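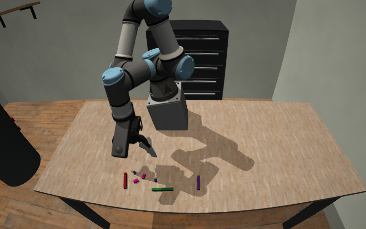

Jarnton Manipulation Software Group – Tool Reviews

Raltivik 2 motion planning and scene toolkit
Reviewed 01/10/2021

Raltivik is a planning library with a bundled simulator, sold by Gallholm on a per-seat license. We used version 1 for bin work and dropped it when the collision checker could not keep up with attached objects. Version 2 replaces the checker, the scene format and most of the Python bindings. We ran it on our block sorting task: one arm on a fixed pedestal, a black gripper, and a table with three long bars and four short blocks in mixed colors.

Installation
The installer wants its own Python environment and will not share one. The package pulls in a rendering dependency even if you only run headless. Old scene files need to go through a converter, which kept our joint limits and dropped our gripper offsets without a warning. Check the tool frame by hand before you plan anything.

Planning
The default planner is sampling-based with a smoothing pass. We gave it 1,000 pick requests with random block poses and a time limit of 30 ms per request. It returned a valid path for nearly all of them. The failures were grouped at poses close to the front edge of the table, where the elbow has to extend and the wrist has little room left to rotate. Raising the limit to 70 ms cleared most of these. The rest had no valid grasp for the approach angle we had set, and the planner reports that case with the same error code as a timeout. The two should be separate codes.

Smoothed paths are short and free of the wrist flips we saw in version 1. Seeding works: the same seed and the same scene gave the same path on every machine we tried.

Perception
The block detector is a thin layer over the simulated camera. It segments by color, fits a box and publishes a pose. Full-strength colors in direct light are handled well. Shadows are the weak point. With the arm over the table, its shadow falls across the green bar and the purple bar, and a bar that is partly in shade can come back as two short boxes. The dark blue blocks are lost more often than the magenta ones. We turned off the bundled detector after a day and connected Aydoğan, our own segmentation node, through the plugin interface. That took one adapter class and no changes to the core.

Control
Trajectories go out as timed joint waypoints. The controller interpolates with cubic splines and respects velocity limits. Acceleration limits are read from the file but are only enforced if a flag is set, and the flag is off by default. Contact between finger and block is stable at the default step size. Longer steps make the bars creep in the grasp.

Tooling
The scene viewer is clear and loads quickly. Shadows, floor texture and background furniture can be switched off separately, which helps when testing a detector. The trajectory scrubber is the best part of the release – it shows the closest collision pair at each waypoint. Logs are plain text. The documentation covers the API in full and the configuration files hardly at all.

Verdict
Recommended for planning, with your own perception attached. Existing version 1 users should set aside time for scene conversion. Gallholm lists a fix for the error codes in the November release, and we will rerun the pick set then.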